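Masking the background before you segment

Start with the depth image, and leave color alone for now. I wrote a little filter in Vomar that fits a plane to the table and drops anything more than 2 cm below it or 30 cm above. Run it on one saved snapshot first (trust me, live tuning is misery).

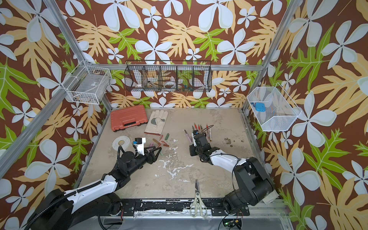

Color thresholds were my first try, and oh boy. Every time I picked a range for one object, something else lit up too. A green crayon and the green leaves on the wallpaper landed in the same mask, so the planner kept getting grasp targets on the wall! Crop by depth first, then threshold whatever is left.

Next, set min_blob to 12 pixels and bump it up if specks get through. Laiba runs hers higher. Save the config and restart the planner node.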